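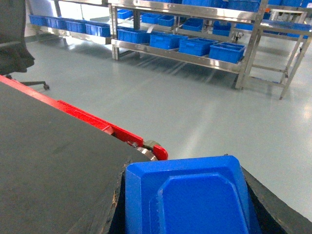
青い容器、底が上

04/11/2021 紙漉きノート

リネンの古布、ついに紙らしい紙になった! 前回まではどうしても繊維が団子になって、光に透かすと雲だらけだったのに、今回の地合いはすごくいい。叩解をTanguy(うちの小型ビーター)で5時間まで延ばしたのが効いたのだと思う。途中で刃の間隔を少し詰めたので、そっちの効果かもしれない。次は片方だけ変えること。

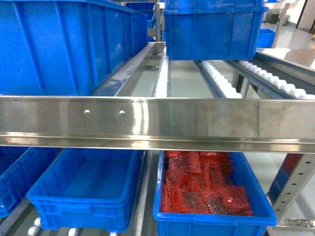
水はほぼ10リットル、乾燥繊維は800グラムを小分けにして投入。溶いた直後の原料はとろっとして、手を入れるとひんやり気持ちいい。サイズ剤はRuvitzを試した。泡が立ちやすいが、静かに混ぜれば消える。インクのにじみは乾いてから見る。

漉き簀はLoltombyの工房から借りている古いほう。縁がわずかに反っていて右奥だけ厚くなるのだけれど、この癖がまた楽しい(厚い側を栞に裁つと手触りが最高)。
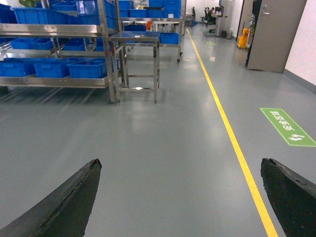

Albane Guérinさんから返事。2月に送った見本の耳がぎざぎざなのは、デッケルを外すときに水滴が落ちているせいだろう、とのこと。傾けずに真上へ抜く。やってみたら5枚続けてきれいな耳が出て、思わず声が出た。Guérinさんには明日お礼と一緒に新しい見本を送る。
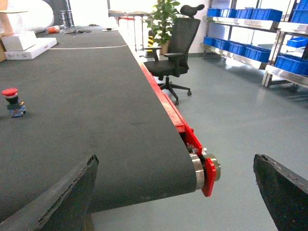
フェルトはWetwoodの厚手に替えた。伏せたときの吸いつきがまるで違って、端を押さえなくても紙が簀から素直に離れる。ただ、手で絞ると折り皺が残って次の紙に写ってしまう。写真のベルトが手前で銀色のローラーに巻きついて折り返しているみたいに、フェルトも丸い棒に沿わせて回せば皺にならないはず。棒の太さは未定。手回しでいいから早く試したい。

残り:圧搾の板を洗う。乾燥板の刷毛がもう一本ほしい。余った原料は冷蔵、藍の端切れを混ぜるかどうかは明日の気分で。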